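Search this site Search

The blue bowl stays

Feb 8, 2021
4 min read

I've been having one of those weeks where I pull everything out of the hall cupboard and then have to live with it all over the floor until bedtime. You know the sort! I only went in for a light bulb. By teatime I had three bags for the charity shop in Bisville, a box of cables I'm too scared to throw away, and a heap of bits and bobs with no home at all (balls, mostly. Why do we own so many balls?).

My big plan for this year is bowls. I bought a lot of lidded boxes from Fastton in December, the stacking kind, and I've gone right off them. You have to lift two off to get at the third, so everything ends up on top of the pile. A bowl is just open. You walk past, you drop the thing in, done.

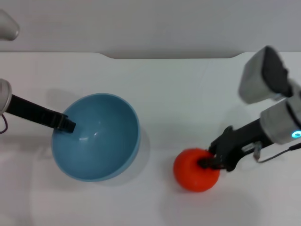
Filed under: Tidying & Small Stuff

A light blue plastic bowl and an orange-red ball on a white table, and I love those two colours together. Blue bowls seem to cheer up a pale room no end, and our walls are pale everywhere, so I've been leaning into it. The deep round shape is what you want for balls as well. I tried a wide shallow dish first and they hopped straight out again and went under the sofa.

I gave myself a limit of 100 things to sort in a week and got to 70 before I ran out of puff, which I'm calling a win. The rest is in a Gromine carrier bag behind the door. Don't tell anyone.

Next up is the kitchen drawer, the one with the takeaway menus and roughly 2000 elastic bands. I've got my eye on a little Stetsiuk tray for the batteries, but I've promised myself I'll empty the drawer before I buy anything to go in it. We'll see how long that lasts!

3 comments

mossybank
Bowls every time. We've got one for keys, one for dog balls and one for goodness knows what.

teapot_17
I did the stacking box thing too and mine are all empty in the loft now. Where did you find a blue one that deep?

hillyb
Please do the drawer post, mine won't even shut.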